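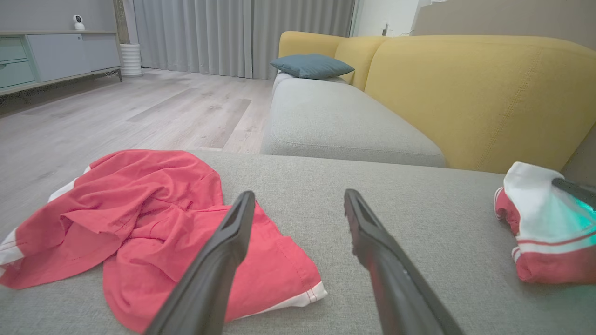 Garment Handling Automation at the Itville Site: Frequently Asked Questions for Employees

Updated 30 August 2018

The Umlow Textile Care division is introducing robotic handling of loose garments at its Itville site. The following answers respond to questions submitted by employees in sorting, folding, packing and returns. They apply to the Itville site only. Employees at the Toledo plant will receive separate information from their own management.

What work will the robots do?

The first stage covers picking up single garments from a soft or uneven surface, turning them, and placing them in a folded or stacked position. Garments arrive from home collection in no particular order – bunched, twisted, partly inside out – and this is the condition in which the robots must be able to take hold of them. Pressing, stain treatment, repairs and packing of finished orders are not part of this stage.

Why is some of the work carried out in a furnished room?

Umlow offers in-home wardrobe services as well as plant processing. Handling clothes on a sofa seat is a different task from handling them on a flat sorting table. Cushions give way under pressure, and thin fabric can lie close against the upholstery. The furnished room at Itville allows both kinds of work to be studied under one roof. It is a work area, and the usual rules on access, food and drink apply.

Will any positions be eliminated?

No position at Itville will be eliminated as a result of the first stage. Two sorting positions that are currently vacant will be converted to robot attendant positions and posted internally before they are advertised elsewhere. The division has not made decisions about staffing beyond this stage. Employees will be informed in writing before any such decision takes effect.

What does a robot attendant do?

An attendant prepares the garments, starts and stops the equipment, and steps in when a garment is dropped, caught or held in the wrong place. Attendants also record each intervention on the shift log. The position requires good knowledge of fabrics and seams. Programming experience is not required.

How will employees be trained?

Training consists of 10 hours of classroom instruction followed by 14 supervised shifts. All training takes place during paid time. Employees who begin the training and decide not to continue may return to their previous assignment on the same shift and at the same rate of pay.

Will my pay or job grade change?

Employees who complete the training and accept an attendant position will move up one grade. Employees who remain in their present positions keep their present grade. Piece-rate bonuses in the folding section will be calculated as before, and garments handled by the robots will not be counted toward or against any individual or team.

Is it safe to work beside the equipment?

The gripper fingers are slim and close with limited force, but they can still pinch. Employees must not reach between the fingers or take hold of a garment that a robot is gripping. Use the stop button first and wait for the arm to come to rest. Loose sleeves, lanyards and necklaces are not permitted within the marked area. Long hair must be tied back. Any contact between a person and a moving arm must be reported to the shift supervisor, including contact that causes no injury.

Do the robots record video, and who can see it?

Yes. Small cameras are mounted at the grippers, and their recordings are used to improve the way garments are located and held. A hand or arm may appear when an attendant steps in. The recordings are not used to measure individual performance and may not be used in disciplinary matters. They are stored on a system maintained by our equipment supplier, Geklow, under an agreement that can be read at the personnel office.

How fast are the robots compared with experienced staff?

They are considerably slower. An experienced folder at Itville completes roughly 900 garments in a shift, and the robots are not expected to approach that number during the first stage. The division's present interest is in reducing repeated bending and reaching, which account for a large share of the strain complaints received from the sorting section.

What happens if a customer's garment is damaged?

Customer garments are not used in the first stage. All items handled by the robots belong to the division. If customer garments are introduced later, claims will be handled under the existing procedure, and no employee will be held responsible for damage caused by the equipment while it is operating normally.

Can employees decline to work with the robots?

Yes. Assignment to the robot area is voluntary through the end of March. Supervisors may not take a refusal into account when preparing schedules or reviews.

Where can I send further questions?

Questions may be given to your shift supervisor, placed in the box outside the break room, or brought to the personnel office – with or without a name. Answers of general interest will be added to this page.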